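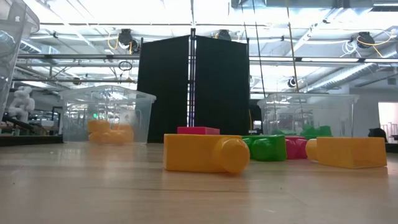

# Incident Report: Block Sorting Project

**Prepared by:** Jonalyn Lumanlan and Hatem Benkirane
**Date:** December 2, 2024

## 1. Purpose of this report

The Manalo project required a robot arm to pick up toy building blocks from a tabletop and sort them by colour into clear plastic bins. During the second set of trials, the arm struck the rim of a bin and did not stop. No one was hurt. The course rules require a written report for any unplanned contact.

## 2. What happened

A set of 300 picks was planned. On pick 241 the arm closed on a block lying on its side and lifted it by one stud. The block turned in the gripper as the arm travelled, and its lower end caught the rim of the bin. The force limit should have stopped the arm at once. It continued to push, moving the bin across the table, until Ms. Lumanlan pressed the emergency stop.

## 3. Cause

The Cillar control program keeps its force limit in a settings file. This file had been replaced in February with a copy from the Dradwood course unit, which uses a heavier gripper and a higher limit. The start-up check confirmed that the file was present — it did not read the values inside.

A second fault made contact more likely. The grasp planner treated every block as standing upright, and the height allowed over the rim was too small for a block hanging at an angle.

## 4. Changes made

- The original force limit was restored and tested against a foam pad.
- The start-up check now compares each value with a signed sheet.
- Blocks found on their sides are gripped across the body only.
- Travel speed above the bins was reduced.

## 5. Outstanding work

The Pirnton lab supervisor has asked for 9 supervised runs before unattended sorting is allowed again. The cracked fingertip pad has been ordered — until it is fitted, the arm remains locked out.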